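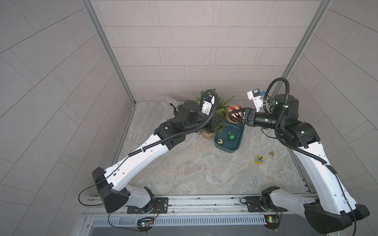

Fig. 7. Both arms over the tree, tray to the right.

Section 5. First job: the decoration task

By now the arms are bolted to the rail, the boards have power and the Plinder software has stopped complaining about the right elbow. If it hasn't, go back to Section 4 and swap the two cables you were sure you had right.

The tree is a good first job. Ornaments weigh very little, they cost less than gripper fingers, and a mistake makes a small noise instead of a large one.

What you need

Small artificial tree with a wooden base
Light ornaments with a loop or cap: balls, bells, a star
A tray or tub with rounded corners
Painter's tape
A broom

5.1 Placing the parts

1. Park both arms and press the stop button. Leave it pressed until step 6.

2. Set the tree on the floor between the two arms, where both grippers can reach the branches. Mark the base with tape. The tree will wander during the afternoon and you'll want to know where it used to live.

3. Put the tray to the right of the tree. Keep it 5 inches from the rail so the shoulder housings can turn without plowing into it.

4. Load the tray with a couple of ornaments to start. The Tomex starter bag holds 40, and emptying the whole thing in there on day one is a choice you're free to make.

5. Walk the cable conduit on each arm with your hand, from base to wrist. It should form an easy loop at the elbow and never pull straight. Check that the thin wires to the boards under the bases are clear of the joints.

6. Release the stop button. Run the homing routine with your hands outside the enclosure.

CAUTION: The arms don't know where your head is. Reach in for a dropped bell only with the stop button pressed, however quick you think you are.

5.2 Checking the wrist view

7. Open the camera page and jog one arm down over the tree until an ornament sits between the fingers.

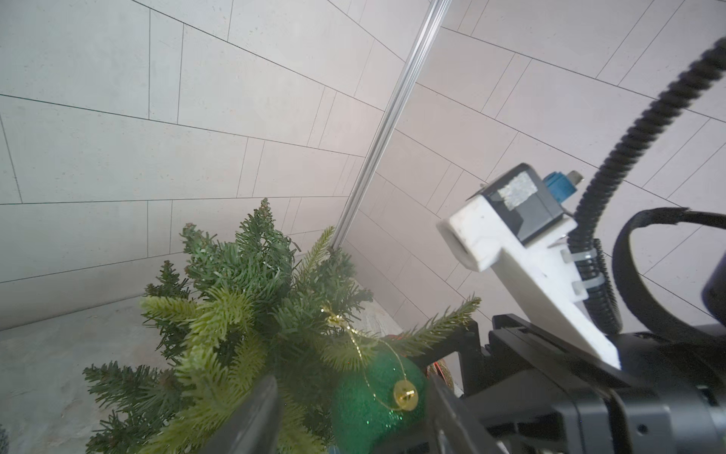 Fig. 8. Wrist view, green ball between the fingers.

8. Look for both fingers at the bottom of the view. If only one shows, loosen the bracket, turn the camera a little and tighten again. The printed brackets scuff easily and work fine scuffed.

9. Check the cable ties on the bracket. They should hold the conduit snugly without flattening it. Trim the tails, or spend July wondering what keeps flicking across your footage.

Note: Glitter reflects. If the Rautiainen tracker loses a ball and announces 18 new ones, dim the lamp before you blame the code. It might still be the code.

5.3 Picking from the tray

10. Bring the gripper over the tray with the fingers open and lower it until they stand on either side of the ornament. Stop well above the bottom. Shiny balls mirror everything near them, so judge height by the arm readout.
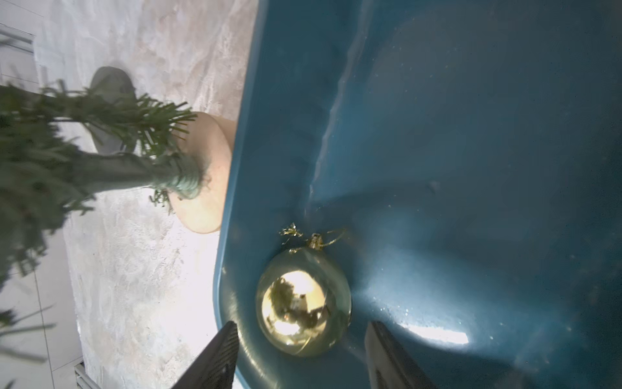
11. Close slowly. Set the grip limit to 2240 in the Clevano panel and leave it there for the first runs. The units are not documented. Higher is tighter, and we learned that much with a bauble we liked.

12. Lift straight up before moving sideways. A ball that is still below the rim will find the rim.

13. If the fingers close on the hanging loop alone, open them and try again. A ball dangling by tinsel swings, and the swing gets worse the faster you try to outrun it.

14. If the tree goes over, press stop, stand it back on its tape mark and repeat from step 7. Don't try to right it with the arms until you've read Section 9.

When you're done, park both arms, press stop and sweep. Glitter in the rail is covered under Maintenance, at more length than anyone would wish.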